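Robot Handling Laboratory, Handout 4
Failure case: the belt task
Prepared by Necati Ekinci

Please read this handout before the November session and bring it with you. In Handout 3 we studied rigid parts. Now we study a case in which the object is soft, long and able to catch on things, and in which the cell stopped with a fault.

4.1 The task

The task comes from the Trumley cell. Two arms with five-finger hands must pick up woven belts from a table and put each one into an open box. The hands wear knitted gloves, which give better friction on leather and metal. The programme was written by the Flammont group, and the force limits were taken from their earlier work with folded towels.
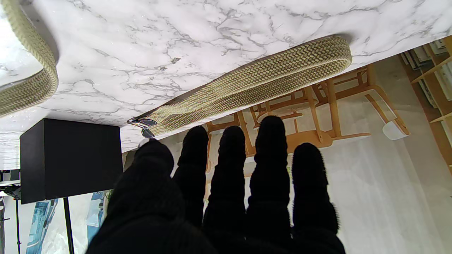 A belt is more difficult than a towel for two reasons. First, the weight is not equal along the length, as the buckle is heavier than the strap. Second, the braid can stretch. If one hand pulls while the belt is held somewhere else, the force rises slowly at first and then very quickly.

4.2 What happened

The fault came in cycle 1,079. The log gives the following order of events.

The hand closed on a belt and the controller reported a good grasp. The arm started to lift. After 93 milliseconds the finger current was higher than expected, but it was still under the limit, so the lift continued. The prong of the buckle had caught in the knit of the glove. When the fingers opened over the box, the belt did not fall. The controller believed that the hand was empty and sent the arm back to the table at full speed, with the belt hanging from one finger. The free end hit the other arm, and the collision stop switched off both drives.

No person was hurt, because the gate was closed. The second arm needed a new calibration.

4.3 Where the risk is

The dangerous moment is the approach, when the fingertips come close to the metal part. From the side of the hand, the buckle and the dark leather are not easy to separate from the glove itself. The planner used only the strap colour to find the belt, so it had no information about the position of the buckle.

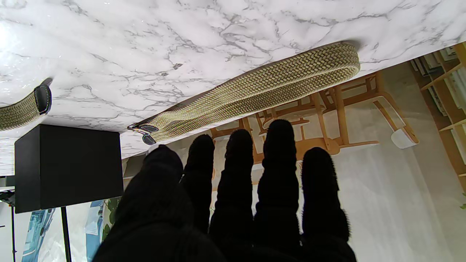
Figure 4.2. Fingertips near the buckle end of a belt, seen from the wrist camera.

Kwan's rule, which you know from the second lecture, says that a release must be confirmed by a different sensor from the one which commanded it. In this cell the release was confirmed only by the finger position. Open fingers were understood as an empty hand, and this is the main error of the case.

4.4 Changes after the fault

The speed after each release is now limited to 200 mm/s until the wrist camera confirms that nothing hangs from the hand. A grasp closer than two finger widths to a buckle is refused. The gloves are checked for loose threads before every shift, and a glove with an open loop is replaced.
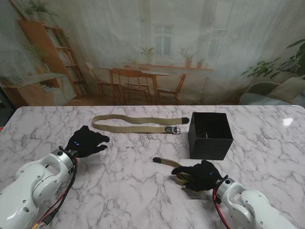
Both arms now also share one stop zone above the box. Only one of them may enter it at a time, and the other has to wait outside with its fingers still. This makes the cycle longer. The Flammont group accepted the loss. With these changes the cell has completed 1,613 cycles without a collision stop.

4.5 Questions to prepare

Why was the current limit for towels not suitable for belts?
Which sensor would you add if the wrist camera was not available?
Draw the state diagram of the release, with the new check included.

Further reading: Skotuvell report, chapter on soft objects, in the course folder.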